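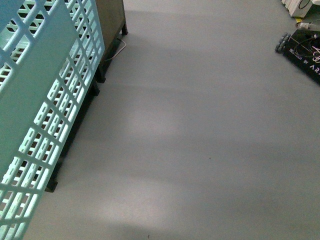

Hinholm Handling Group, Pusia
Received in January; revised version

4.3 Release failures at the basket

The picking task was run 100 times on the Quintana arm, using fruit from open display bins and a slotted plastic basket. In 19 runs the fruit did not end up in the basket. Most of these were plain missed grasps. The remaining five were more serious: the gripper reported an open state while the fingers were still closing, and the arm moved off with the fruit held.

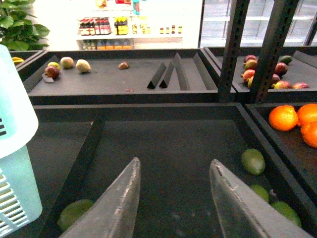 Poltik, in a written comment on the draft, asked whether the finger position should be trusted at all once the motor current drops, and whether a stop ought to be forced at that point. We agree. The controller took the open state from the command sent – no measured position was checked. In two of the five runs the arm then pressed down on the basket rim before the force limit stopped it. 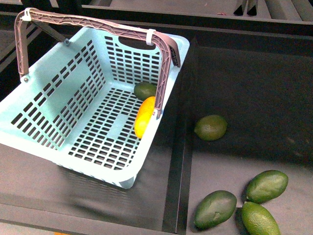 Figure 6. Basket beside the bin compartment, with a lime and a lemon inside.

After the change described in Section 4.4, the arm waits for a measured finger gap before it leaves the basket.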